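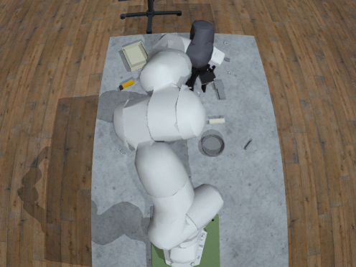

Robot arm at the sorting bench, simulated view.

Sorting work moving to an arm: what should be settled with staff first?
Posted by Teresa Paiva

I supervise the returns section at Doton, where 46 people sort small hardware and hand tools by hand. Management intends to move part of this work to a bench-mounted arm in February. The supplier, Gekard, has so far provided a simulation with a tray and a mix of loose items on the bench. Staff have been told that no positions will be removed, but they have received nothing in writing about duties, pay grades or output targets. I would be grateful for advice from workplaces that have already made this change, particularly on what was agreed before the equipment arrived.

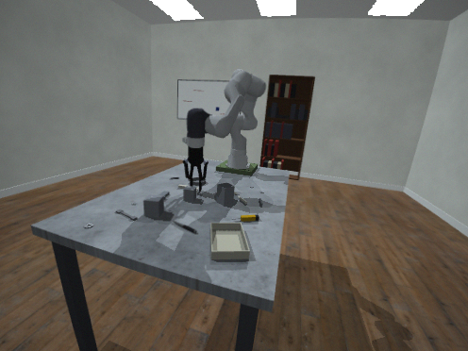 Cameron Rankin
Our department at Lennox went through a similar change, and I would advise obtaining a written description of every altered job before installation. Under our earlier arrangement, a sorter was responsible for the items that crossed the bench. Afterward, the same person was expected to clear stoppages, record faults and deal with whatever the arm had set aside. These duties were treated as minor. They took up a considerable part of the shift, and the pay grade was reviewed only after a formal request from the staff.

The following points should be put to management:

Who may stop the arm, and whether a stoppage counts against the operator's output.
Whether training takes place in paid hours. Ours was set at 52 hours per person.
How long the previous targets remain in force. We had handled 1135 items per shift by hand, and that figure should not have been carried over to the first month.
Whether staff may return to manual sorting if the new duties do not suit them.

I would also ask that experienced sorters attend the simulation reviews. Our engineers had grouped parts by size, whereas the sorters grouped them by where they would be sent next. A screwdriver and a small nut may belong in the same order.

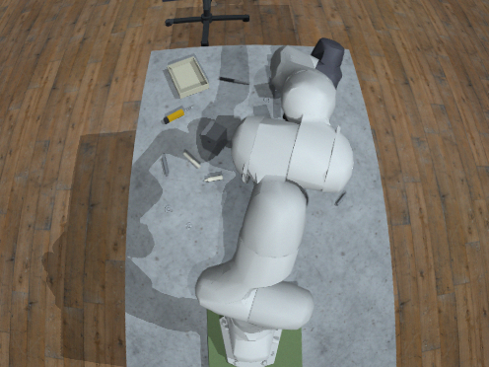 oncombe_stores
Ask about breaks. We had 2 people per bench and went down to one, so there was no cover. Took months to fix.

Teresa Paiva
Thank you both. The matter of cover had not been raised here, and I have added it to the list for our next meeting with management. Gekard has agreed that sorters may attend the remaining reviews. The question of pay grades is still open.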